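The White Board Stays

The dining table came from my aunt Doris when she moved to the flat in Tadholm, and for the first year we did nothing to it. It is a light wooden table, not very old and not worth much, but it is the only one we have, so it gets everything. Meals, the post, school forms, the sewing machine, my repairs, other people's repairs.

By last winter it had a burn near one end, a ring from a paint tin and a long scratch I made myself with the base of a lamp. I had been putting newspaper down, but newspaper slides about and small screws disappear under the folds. Then I used an old bath towel for a while. The screws went into the towel instead.

What I wanted was one hard, flat thing I could put down and take away again. I looked at cutting mats, but the big ones cost more than the table would fetch. Jonas Mösli, who lives two doors along and has a better shed than mine, said to get a plain white panel and be done with it. We drove over to Hullus on a Saturday and went through the offcuts at the back. I paid 34 for one, which I thought was a bit steep for an offcut, and we tied it to the roof bars with the same rope I use for the Christmas tree.

Getting it home

It was slightly too long for the hallway. I had measured the table twice and the hallway not at all. We had to take it round the side, over the neighbour's low wall and in through the back door, and I lost some skin off one knuckle. Jonas took a thin strip off one edge the following week so that it would go behind the sofa when it isn't needed.

Once it was down, it covered most of the table and left a border of wood showing. I prefer that. You can still put a mug on the wood, and the mug doesn't get knocked by whatever you are working on.

The surface is matt and a shade off white. I had worried about glare from the window, as the table gets the sun until lunch, but there isn't any to speak of. Black things show up very well on it. Anything grey is a bit harder to find, and clear plastic bits are hopeless. I now put those in a saucer.

What it gets used for

Mostly it is for fiddly jobs where you want both elbows down. I have had a radio apart on it, and the hinge from the bathroom cabinet, and a bicycle lamp that never did work again. Mfaume does her pattern cutting there on Sunday evenings and says chalk wipes off it with a damp cloth. Pencil doesn't, or not completely.

Cables are the one thing I'd still like to sort out. With anything that has a lead on it you end up with the lead lying across the board or over your arm, and it drags small parts along with it when you move. I've tried a bulldog clip on the back edge, which helped when I remembered to use it.
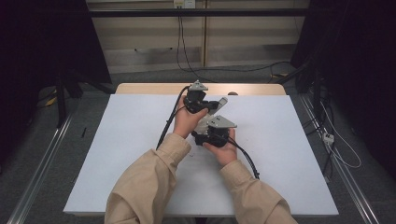
Cleaning and keeping it

I wipe it with washing-up liquid and warm water, and dry it straight away so that nothing creeps in at the edges. Jonas sealed the cut edge with a bit of varnish he had left over. The other three I have left alone and they seem all right so far.

Don't use the rough side of the sponge. I did it once in a corner to get glue off, and there is a shiny patch there now that catches the light.

To stop it moving I put 10 small felt pads on the underside, the stick-on sort meant for chair legs. They stopped the scratching but made it slide more. I took 7 of them off again and put squares of rubber drawer liner there instead, and it hasn't shifted since, even with Mfaume leaning on it.

Wide sleeves are a nuisance, by the way. Anything loose in the arm sweeps the surface as you reach across, and I've found washers inside my cuffs at bedtime. Roll them up if they'll stay up. Mine don't.

Next

Victor Mfinanga wrote after my last post to ask whether a raised edge would be worth adding, to stop things rolling off. I did think about it, but then it wouldn't slide behind the sofa, and the cloth would push all the crumbs into the corners. I might try a loose strip of wood along the back and see how I get on with that.

In November I have the kitchen drawers to do, all the runners, and they'll be coming out onto the board one at a time. I'll put up the measurements then for those who asked. Doris is coming to stay that month as well and will want to know what we've done to her table, so the burn needs sanding before she gets here.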